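Mar 2, 2020

Up before six with the heating clanking again. I bled the radiator in the hall, got a cupful of black water out of it, and it went quiet for an hour. After that it started up in the bathroom instead. I am leaving it until spring.

Practiced before breakfast with the mute pedal down. Still on the slow movement of the Ravel. I have the left hand now, or I have it when I don't think about it, but the long tune on top keeps coming out lumpy. I hold back before the wide stretches and then hurry to make up the time. Today I played the first page with only the right hand, over and over, and counted out loud. It was dull work and it helped some. The turn on to the second page is still bad. I wrote the fingering in again, in ink this time, because the pencil has been rubbed out so often that the paper is going fuzzy.

Took the 86 into Retthorpe for the library. The river is up over the lower path and there were ducks sitting where the benches usually are. The bus went the long way by the station on account of the water. Returned two books and paid the fine on the third. The Böttcher I had asked for has finally come in from the county store. It is a history of salt roads, thicker than I expected, and the last person to borrow it underlined things in green all the way to page 261 and then stopped. I looked at a few of the underlined parts on the ride home and could not work out what they were after. Most of it was tolls. There is a good chapter on inns, which nobody had marked at all.

Bought onions, rye bread, lamp oil, a packet of needles and stamps. The stamps have gone up. The bakery was out of seeded rolls by eleven, so I had soup and the heel of the old loaf for lunch.

Rain from one o'clock on. I had meant to cut back the currants and didn't. I did the accounts for the quarter instead and came out 6 dollars over what the bank says, which I can't find. I went down both columns twice. I suspect the water bill, where the estimate and the real figure were both written in, but that ought to put me under, not over. Left it on the desk with a paper clip on it.

In the afternoon I wrote to Vodatetti to ask if they still have rooms in July. It has been three years since I was there. I asked for the back of the house again, away from the road, and a table if they can spare one. If the trains are the same as before I can leave on the early one and be there for supper. I looked out the old notebook from the last trip to check the cost and ended up reading most of it. I had forgotten the walk up to the chapel in the fog, and that I lost my gloves there. I had also written down the altitude of the pass as 1201 and underlined it, with no unit. I suppose it was meters.

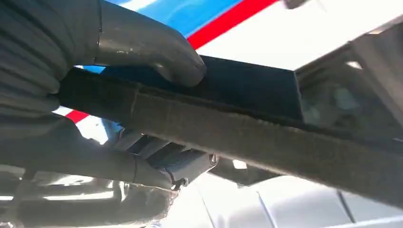 Dark trim strip, held at its left end.

Read the chapter on inns after supper. In the worst winters the carters slept under their wagons to save the price of a bed, and some of the innkeepers charged them for the yard anyway. I copied out the price list on a card to use as a bookmark. Oats cost more than the room did.

The wind has gone around to the west and it is milder. The kitchen gutter is dripping on the sill again, so I put the old dish towel under it. Tomorrow I need to mail the letter, look at the currants if it is dry, and go down the accounts one more time. Played the second page once through before bed, slowly. The ink fingering is wrong in one bar.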